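New practice rules for hand-worn robot devices start at Kotville

Sat 2 July

The Kotville training center has put in force a set of written rules for people who record hand movements with wearable robot grippers and hands. The rules were prepared during the spring by Napaporn Nuchit, who is responsible for safety at the center, together with the Tallham office.

According to the document, one person may wear the device for 45 minutes at most, and then must rest. Cables must be checked before each session, and the marker cube has to be fixed firmly on the device. The first draft, from March, had 232 lines. The final text has only eight pages.
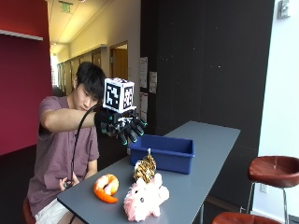
Who must follow the new rules? Everyone who wears a device at the center, also guests and short-term staff, must read them and sign before the first session.

Rosine Ferrand, who leads the recording work in Tallham, said she was glad that the text is short. "Before, each team had its own habits, and it was difficult to compare the recordings," she said. She would still like a clearer rule about left-handed workers.

The center will collect comments for six weeks. The Dukport site will begin to use the same rules after that.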